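How to wash and dry make-up brushes at home

Make-up brushes pick up old powder, skin oil and dust every time they are used. A dirty brush puts colour on unevenly and can leave the skin spotty. Washing one properly takes a few minutes, but drying takes most of a day, so the best time to start is in the evening, after you have finished with them.

The method below suits powder, blusher and foundation brushes, with either natural or man-made hair. Sponges need a different treatment and are covered on their own page.
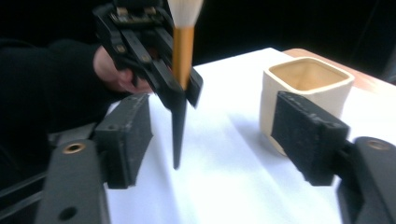 Custunau, May 2026

What you need

A small cup or bowl
Mild liquid soap or baby shampoo
Lukewarm water
A clean towel
A little white vinegar, if the brushes smell

Avoid washing-up liquid on natural hair. It strips the oil out and the tips go stiff and scratchy after a few washes. Bar soap works well on brushes used with cream products, as you can rub the hair straight across the bar.

Step 1: Wipe off the loose powder

Stroke the dry brush back and forth over a piece of kitchen roll until no more colour comes off. Don't bang it on the edge of the basin. Knocks loosen the glue inside the ferrule, the metal collar that holds the hair to the handle.

Step 2: Wet the hair only

Hold the brush with the hair pointing down and run lukewarm water over the lower half. Keep water away from the top of the ferrule. If it gets inside, the glue softens and the wooden handle, if it has one, may swell and crack its paint. Hot water does the same damage faster.

Step 3: Wash

Put 2 drops of soap in the cup with a splash of water. Swirl the tips of the brush against the bottom, then work the lather through with your fingers. Rinse and repeat until the foam stays white. Dense foundation brushes may need three or four goes. Change the water between brushes, or the dark colours will end up in the pale ones.
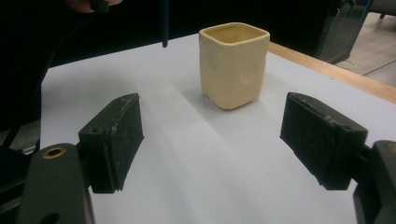

Page last changed: January. Soap amounts corrected.

Any cup with a flat bottom will do. A wide mouth makes it easier to turn the brush without bending the hair against the side. Keep one cup just for this job, as soap is hard to get out of unglazed pottery and you will taste it in your tea.

Step 4: Rinse and squeeze

Rinse until the water runs clear. Press the hair gently between your finger and thumb, from the ferrule towards the tip. Don't twist or pull.

Step 5: Reshape and dry

Smooth the hair back to its proper shape while it is damp. Lay the brush on a folded towel with the head hanging over the edge of the table, so that air can reach all sides. Small eye brushes dry in a few hours. A big powder brush can take around 17 hours in a cool room.

Don't stand wet brushes upright in a pot, and keep them off the radiator.

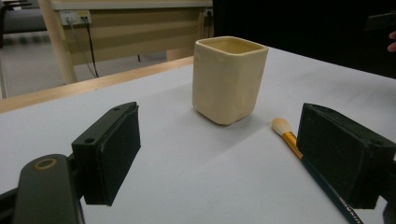 Square cup and brush with pale bristles

How often to wash

Foundation and concealer brushes: once a week
Powder and blusher brushes: every 2 weeks
Eye brushes: once a week, or after each change of dark colour

If a brush still sheds after several washes, the glue has probably failed and it should be replaced.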